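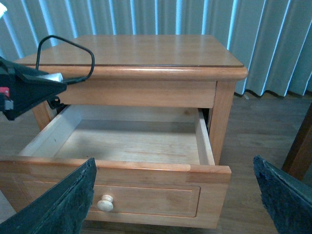 Ardalan Dehghan
Course Instructor, Furniture Care and Repair

Handout 2: Drawers

Read this before the bench session. Bring a pencil, a soft cloth and a tape measure.

A drawer is a box with a front attached. On many nightstands the front is wider than the box, so it covers the gaps at the sides when the drawer is shut. The inside is often left pale and unfinished while the front and top get the color and varnish. The nightstand at the head of this handout is made that way. Look at the right end of its drawer front, where pieces with different grain meet. Joints like that are easy to miss under a finish, and you should mark them on your sheet.

Inspection order

Empty the drawer and pull it well out. Support the front with one hand if you don't know whether there is a stop.
Check the bottom board for sag. Press lightly in the middle.
Look at the gap between the box and each post. Write down which side is wider.
Find the hardware and check for missing screws. Use a flashlight, as the back of the opening is usually in shadow.
Close the drawer slowly and note where it catches.

Cleaning

Wipe varnished surfaces with a barely damp cloth, then a dry one. Keep water off bare wood inside the box. If a bare side feels rough, sand with 140 grit and finish with 400, along the grain. Vacuum the dust before you put anything back.

For the Hattar assignment, choose one drawer at home and fill in both sides of the sheet. Sketches can be rough but label the parts. Students who took the March section can reuse their old sheet if the drawer is the same.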